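ok so people keep asking what its like on the folding side now that the arms are in. short thread

1/ been at the Dirkance laundry since before any of this. we used to do 500 cloths a shift by hand, all of us on one long table, talking the whole time

2/ now its 2 people on folding plus the arms. Savita Tyagi went over to sorting, Kevin Horgan is on nights by choice (he says)
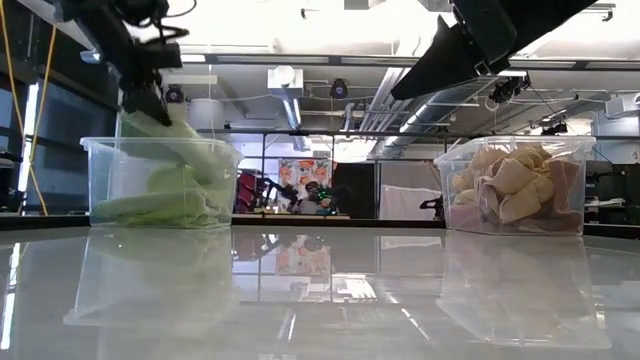
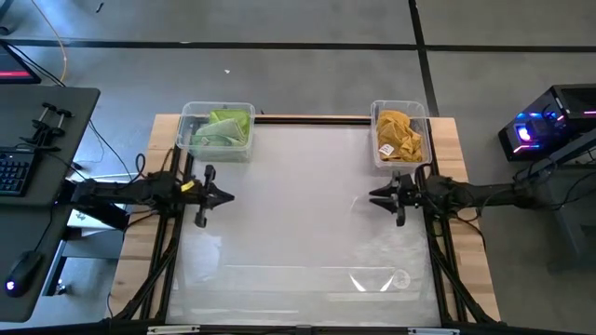 3/ what changed most is my back. and the quiet. I load, I check, I re-do the bad ones. The work comes in clear plastic bins, there's a folded green cloth in the left one both times, so you can see from across the room what's waiting – small thing but I used to dig thru canvas sacks for that. Vandana Tomar wants the same bins in sorting now

4/ pay is the same. they told us that in June and it held. title went from "folder" to "cell operator" wich my kids find hilarious

5/ stuff I don't love: breaks go by the schedule for the arms. and if something stops you wait for Shivam Kushwaha, only one trained on resets

6/ asked for reset training for everybody. form is in. will post when I hear

7/ no, no one got let go here. Zonia plant I can't speak for, ask Paavo Peltonen, he was there

ok break over – more later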